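**Hand tools** are tools that are held and worked by hand. The term covers both tools driven by muscle alone, such as hammers, hand saws, pliers and chisels, and, in looser use, small powered tools that a person carries and steers. Shears, tongs and tweezers are also hand tools, though trade catalogs often list them apart.

## History

The oldest known hand tools are stones with struck edges. For a very long time they had no handle. The fitting of a separate handle, called hafting, let the user swing a heavier head with more speed and kept the hand away from the edge. Bindings of sinew, bark and plant fiber were used, sometimes with resin as a glue.

Copper, bronze and then iron allowed thinner blades and finer points. Spring tongs made from one bent strip of metal are older than pivoted tongs, and both forms stayed in use side by side. Blacksmiths commonly made their own tongs, and a shop might keep a different pair for each size of bar.

Factory production in the 1800s brought standard sizes. Before that, a carpenter often bought only the blade or iron and made the wooden parts at home.

## Handles and grip

Two basic ways of holding a tool are usually named. In the power grip, the fingers wrap the handle and press it against the palm, as with a hammer. In the precision grip, the tool is held between the thumb and the tips of the fingers, as with a small file or a pair of tweezers. Many jobs call for both in turn.

Handle thickness matters more than length for comfort. A handle that is too thin makes the hand close tightly, and one that is too thick keeps the fingers from meeting the thumb. A common shop rule puts a power-grip handle at up to 44 millimeters across, but this depends on the size of the hand and on whether gloves are worn.

Tools with two handles, such as pliers, are also judged by their span -- the distance between the handles when open. A return spring saves the user from having to open the tool by hand between squeezes. 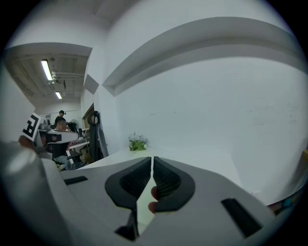
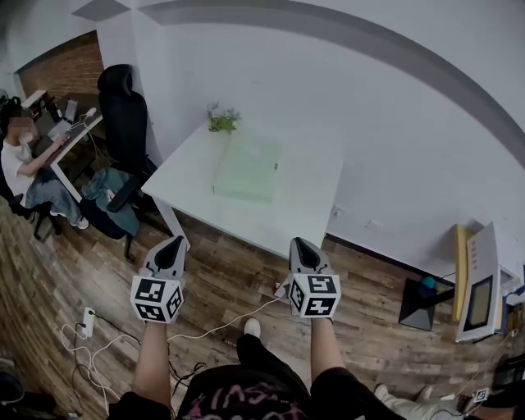
Demetrio Paredes disputes the weight given to handle shape, arguing in the Ondia trade newsletter that "most sore hands come from dull edges, and a better handle only hides the problem for a while." He would put sharpening first in any training course.

## Materials

Ash and hickory are the usual woods for striking tools, as both take shock well. Beech is common for planes and saw handles. Plastic and rubber grips became widespread in the 20th century. They resist water but can become sticky with age, especially where oil or solvent has been wiped on them.

Heads and blades are mostly carbon steel. Alloy steels cost more and are used where the tool must resist wear or bending.

## Care and storage

Steel parts are wiped with light oil and kept dry. Wooden handles may be rubbed with linseed oil. A loose hammer head should be wedged again or the handle replaced -- soaking it in water gives only a short fix, as the wood shrinks once it dries.

## Collections

The Skulness tool museum holds 657 pieces, most of them from farm and boat work. Its tongs and pincers are shown in a separate room.

## See also

- Blacksmithing
- Ergonomics
- Pliers
- Woodworking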